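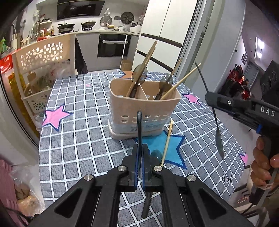
Culico two-part cutlery caddy: a few months in

I wasn't looking for a cutlery caddy. I went into Min for dishcloths in March and came out with dishcloths and a beige plastic pot for standing spoons in, which is fairly typical of me. It was £12, I'd already got my purse out, and our old mug had a crack down it that I'd been turning to face the wall for a year.

So it's a rectangular thing with rounded corners, a divider up the middle, holes low down for drainage and a pale tray underneath to catch whatever comes out. The colour is sold as "oat". I'd call it beige, and under our kitchen light it goes a bit peachy. You can see the shadows of what's inside through the plastic, which I liked more than I expected to.

I still haven't taken the label off the front. I had one go with a thumbnail, it started to tear, and I left it. If you're the sort of person who has to have labels off on day one, get some oil on a bit of kitchen roll and be patient with it!

What we keep in it

We eat with chopsticks and spoons most nights, so that's what lives in it, and it comes to the table with us and goes back to the counter afterwards. My plan was chopsticks on one side and spoons on the other. That lasted until the first time somebody else laid the table. Now it's a couple of chopsticks and a spoon in each half and I've made my peace with it, because you can grab what you need from either side and pass it along.

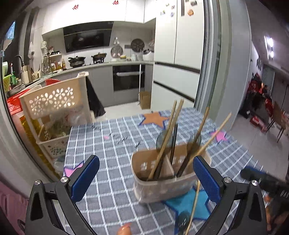 On the table with the chopsticks in, and one that got away.

The divider is the best bit. In the mug, everything slid round to one side and you'd pull out one chopstick and get three. With two smaller spaces things do still lean (they lean a lot, all at different angles, it's never going to look like the picture on the website) but they lean against their own wall and don't get tangled up with the other half.

It's tall enough for ordinary wooden chopsticks and long-handled spoons. I stand the spoons handle down with the bowls at the top so they're easy to tell apart. The handles on ours are quite slim, and I did wonder whether they'd poke through the holes at the bottom. They haven't so far. I wouldn't like to promise the same for a metal skewer or a very thin cocktail stirrer.

Weight and wobble

I put it on the scales empty, tray and all, and got 280 grams. That's light. Full, it's steady enough. With only one or two long things in it, all leaning the same way, I'm more careful about where I put it down - my brother-in-law Struan Gourlay caught it with his sleeve at lunch and over it went, spoons everywhere. A rubber foot or two would sort that out and I can't see it adding much to the price.

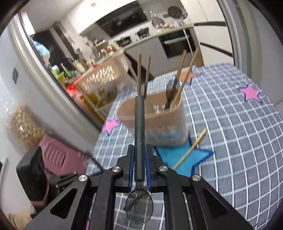
Photo: Hường Giáp

Cleaning is easy if you do it often and a pain if you don't. The tray lifts away and wants a rinse every few days. The caddy itself has narrow corners at the bottom of each half, and a sponge won't get down there, so I use a bottle brush. I've not risked the dishwasher. The box said top shelf only and ours runs hot.

Small bits also find their way in. Crumbs, the odd scrap of paper, once a grape stalk. You won't notice from above, so tip it upside down over the sink before you wash it.

Against the Wirevis one

Before this I borrowed the Wirevis wire basket from Dong-hyun Shim for a fortnight. It dries things faster, no question, as there's air all the way round. But chopsticks slip through the gaps unless you line it, and it left marks on my checked tablecloth, the one with the stars on, which I'm fond of. The Culico just sits there and doesn't mark anything. If you're only going to keep it by the sink I'd probably say buy the wire one. For carrying back and forth to the table I'd have this.

Would I buy it again? Yes, I think so. I'd pay a pound more for a heavier base. Four out of five.

Comments 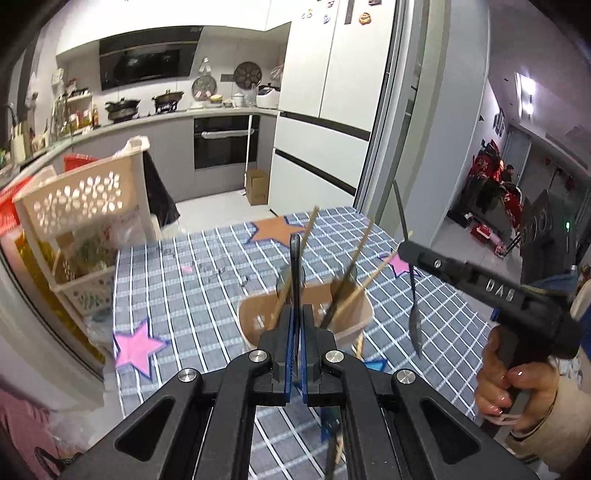 Gun-woo Na: I've had the same caddy since last summer and agree about the weight. I put a flat pebble in the bottom of each side and it's been fine, though you do have to take them out to wash it. Does yours fit a rice paddle? Mine will go in but takes up nearly a whole half.

Reply from the author: Ooh, pebbles, I'll try that. The rice paddle stays in the drawer here, but I had a go just now and it's the same as yours, it hogs the space. I'd keep it separate.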